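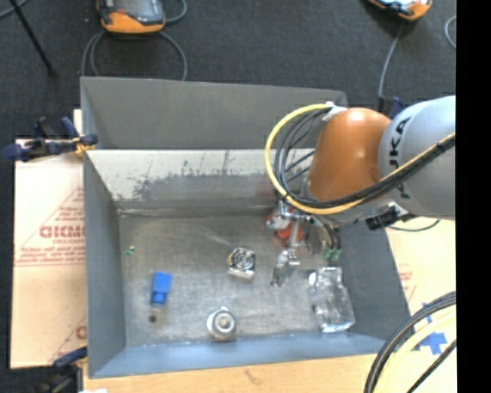 Small parts in the grey metal bin, wooden table.

October 2009, Wednesday

Continued with the glue tests for the Huruvness chairs. Yesterday I was not satisfied with the back rail joints, so today I prepared the hide glue again from the beginning and wrote down everything more exactly than last time.

Glue: Sterkance pearls, 90 g, soaked overnight in cold water. In the morning they were swollen and soft all through, no hard cores. Heated in the water bath to 60 degrees, never more. Last week the bath went up while I was on the telephone and that pot smelled bad and did not hold, so I threw it out. Please, whoever uses the bath after me, look at the thermometer and not at the dial. The dial is wrong by several degrees.

Test pieces are beech offcuts, planed the same morning. I made 8 joints. Half of them I warmed near the stove before gluing, the other half I left at the temperature of the room (it was cold, 14 degrees when I opened). Clamped all with the same small clamps.

Open time is still the problem. With the cold pieces the glue makes a skin before I can bring the second part to its place. I can feel it with the finger, it drags. With the warmed pieces I had around 53 seconds until the drag started, and for one rail this is enough, but for the complete back it is too short if I work alone.

Two possibilities:

- add a little urea to make the gel slower. The old Husar notes say 5 per cent by dry weight, but they do not say for which strength of glue
- glue the back in 2 steps, first the splats in the lower rail, next day the top rail

I prefer the second one, because I don't like to put urea in a chair which will stand in a damp hall. But it costs one more day for every chair. Macapagal want the first pair before the end of the month and I have promised it already.

Squeeze-out cleaned with warm water and a rag. On the oak sample there came a grey shadow next to the joint. I think it is from the rag, maybe some iron dust from the grinder was in it. New rags only for oak from now on — the blue box under the bench.

The old seat frames: three of the mortises are too wide, somebody before us filled them with plaster. I scraped it out with a narrow chisel. Will need veneer on the tenon cheeks, one side only, otherwise the rail moves out of line.

To do tomorrow:

- break the joints, cold ones first, and look at the wood fibres
- order more pearls
- ask for the price of the cane, fine and medium
- sharpen the 6 mm chisel, the plaster was not kind to it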